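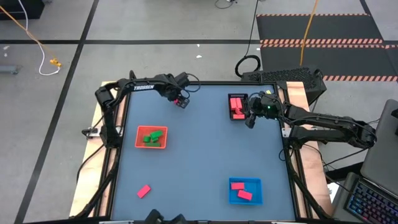 Blocks and trays on the blue table.

Do you like putting things where they belong? Then I'd love to hear from you! I'm looking for 16 people to come and sort blocks with us at Rattanakul in March, for a little study on how folks tidy up small stuff (colors, trays, what goes where, what gets left for last).

You'd come in for two sessions, two hours each. You get a pile of red and green blocks and a few trays, and you put them away however seems right to you. Then we mix them up and you do it again, with a rule this time, like one color per tray or nothing standing on end. I'll ask you some questions afterward, and there's coffee.

No experience needed, but you do have to be over 18 and okay with sitting still for a while. Glasses are fine. If you have trouble telling red from green, please sign up anyway, I really want you in the group!

Pay is $108, given to you after the second session. To sign up, leave your name and the days you're free at the Rattanakul front desk, marked for me.

Nattawut Ruangrit
February 2022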